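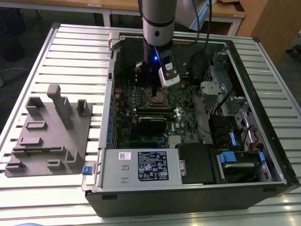 Hiltent Skeltia work table in use, with a desktop tower open on the slats.

Hiltent Skeltia slatted work table: review

Price paid: £289, delivered
Weight: 19 kg
Guarantee: two years on the frame and top

I repair and strip desktop computers, mostly office towers that come in with a failed drive, a tired power supply or a board that won't start. For a long time I did this on a Dekotura bench with a laminated top. The bench was sound but the top had started to lift at the front corner, and I had burnt it in a couple of places with the soldering iron. I bought the Skeltia in February to replace it and have used it most working days from then on.

It is a plain table. The top is made of aluminium slats with grooves between them, and it sits on a four-legged frame with a lower rail at the back. There are no drawers, no shelf and no sockets. Hiltent sells a drawer unit that hangs underneath, which I didn't buy and can't comment on.

Delivery and assembly

I ordered from Ketilsson, who had it in stock when the maker's own shop did not. It came in one long flat box, well packed at the ends and rather less well packed along the sides. One slat had a light scuff on the underside. I left it alone.

Assembly took most of an hour. The legs bolt to the frame with cap-head bolts, and the slatted top goes on as a single piece. The key in the box is short and bent from soft steel, and I changed to one of my own after the first leg. Leave every bolt loose until the top is on, then square the frame and tighten up. The instructions show the opposite order, and I had to slacken two legs off again to get the last bolts to start.

At 19 kg the finished table can be moved by one person if there is room to walk it. Getting it through a doorway with the legs on is a job for two.

The feet screw up and down. My floor is out at one corner and there was enough travel to deal with it. The lock nuts are thin, so check them after the first week. Two of mine had worked loose.

Size and height

The standard height suits me for standing work and for a high stool. With an ordinary chair it is too tall, and there is no lower setting apart from the last bit of travel in the feet. If you work seated, measure your present desk first and compare it with the drawing on the Ketilsson page, which I found to be accurate.

Depth is more of a question. With a tower on its side there is space in front for my forearms but little for tools. I keep screwdrivers and the screw tray to one side. On the old Dekotura bench I had them in front of me and it took a while to stop reaching for them there.

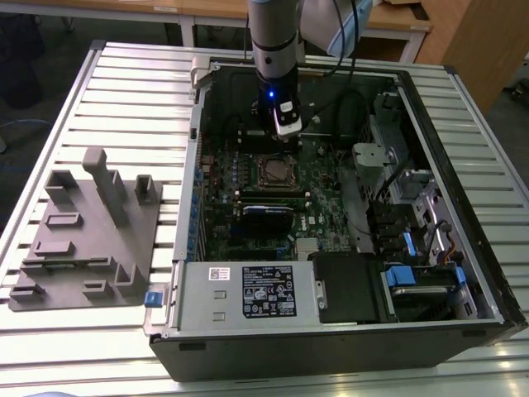

A slatted top behaves differently from a flat one, and whether you will like it depends on the size of what you put down. Large things are no trouble at all. A steel case spans plenty of slats, and it can be slid and turned without much effort. Wider fittings are just as easy, and the grey 3D-printed plate to the left of the tower, with its raised blocks and recesses, is the sort of thing the top suits well. A printed part with a broad base has a lot of metal under it. Narrow feet are another matter. A small tripod or a component stand can end up with a foot over a groove, and then it leans or needs shifting along.

Small screws find the grooves. I expected this and it happens about as often as I expected. The motherboard screws go in and lie along the bottom of the groove, where a magnetic pick-up gets them out. The brass standoffs are not magnetic, so for those I use tweezers. They don't fall through to the floor, as the grooves are closed at the bottom, and on balance I lose fewer screws than I did when they rolled off the front of the old top. Washers are worse. A thin washer stands on its edge in a groove and is hard to see.

Cleaning

Dust is a large part of my work. Towers that have spent years on an office floor are full of it, and whatever comes out of the heatsinks ends up on the table. On a flat top you wipe it off. On this one the dust goes into the grooves and a cloth only cleans the high parts. A stiff brush drawn along the grooves moves most of it to one end, and a vacuum cleaner with the narrow nozzle does the rest. It is a few minutes at the end of the day. I do a proper clean on Sunday with the brush and a damp cloth — any more moisture than that tends to sit in the grooves.

Thermal paste comes off with alcohol and leaves no mark. Flux takes a bit more rubbing. Label glue was the only thing that needed a second go.

I would not choose this table for work with liquids. There is no drain and no lip.

Stability

Hiltent gives the load limit as 3000 newtons, spread evenly. I have no means of testing that and no reason to go near it. What matters to me is whether the table moves when I lean on it, and it moves very little. Pushing down hard on a stiff connector, I feel no bounce in the top. Pushing sideways from the short end produces a small sway, most of it from the feet. Tightening the lock nuts helped.

The Dekotura was heavier and swayed less. It also had a full back panel, which the Skeltia lacks. If I were using a vice or sawing anything I would want the panel, or I would bolt the frame to the wall. There are holes in the back rail for that, although no fixings are supplied.

Fixing things to the top

The grooves take standard sliding nuts, so you can clamp or bolt something down anywhere along a slat. This was the main reason I paid the extra over a plain steel bench. The nuts slide in from the ends of the slats. You have to plan for this, as a nut can't be added in the middle once there are fixings on both sides of it. Drop-in nuts get round the problem and cost a little more. A handful of the ordinary type comes in the box, in a bag with no label and no mention in the instructions. I nearly threw it out with the packing.

I use the grooves for a lamp base, for a stop along the back that keeps a case from creeping away from me, and now and then for a clamp on a bare board tray. The stop is only a length of angle with two bolts. It has made more difference to my day than anything else about the table.

Light and glare

Bare aluminium reflects overhead light. The slats pick up bright lines towards the front, and with a lamp set low these can be tiresome. You notice it when trying to read small print, such as the tiny white lettering on a module or the black label on a power supply, where your eye has to go from bright metal to dark plastic and back. Moving the lamp further over to one side cured most of it for me. A matt or dark finish would be better and I would have paid for one.

The opposite is true inside the case. Some light comes back up off the table around the chassis, and a dark case seems easier to work in than it did on the brown top I had before. I haven't measured anything, and I changed the bulb in the lamp in the same month.

Static and earthing

Aluminium conducts, and a bare metal top is not a static-safe surface in the way a proper mat is. I earth the frame and wear a strap clipped to the case. For loose boards and memory I lay a dissipative mat over one end of the table. Please don't power up a bare board directly on the slats. The solder side will touch metal and you will have a short. With the board still mounted in its tower this doesn't arise.

There is no earth point on the frame. I used one of the sliding nuts, a ring terminal and a toothed washer to get through the surface finish, then checked it with a meter. For a table sold for electronics, a marked earth stud ought to be part of the price.

Wear so far

Steel cases scratch it. The first one I slid across left a line, and there are now a good many fine marks where the towers go. They can be seen at an angle and hardly felt. Nothing has dented. The soldering iron has touched the top more than once without leaving a burn, which the old bench could not claim.

The plastic end caps on the slats are a push fit and one has come out twice. A spot of glue would hold it but would also close the groove to new nuts, so I push it back in. 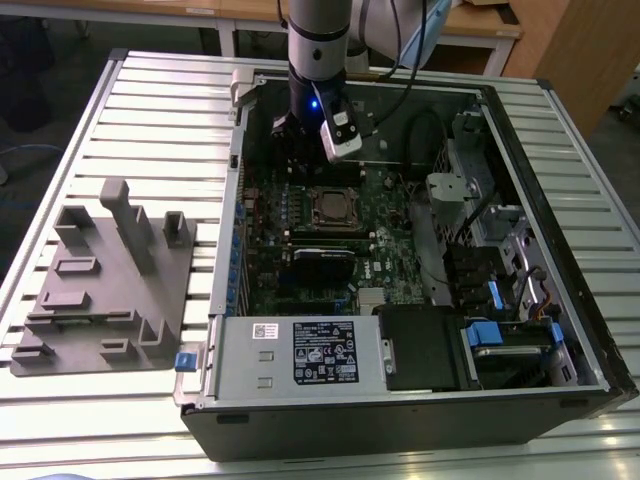
Who it suits

Anyone who works on cases, frames or other broad-based equipment and wants to fix things down in different places from one week to the next will get on with it. People doing fine work with loose parts will want a mat over most of the top, and at that point a cheaper flat bench makes more sense.

Good points: firm top, useful grooves, not marked by heat, light enough to shift.

Bad points: glare, dust in the grooves, no earth stud, thin lock nuts, instructions in the wrong order.

I would buy it again at £289. At the full list price I would look at a second-hand steel bench first and fit lengths of slotted rail to it. Ketilsson tells me the longer version is due back in stock, and it uses the same legs and the same end caps.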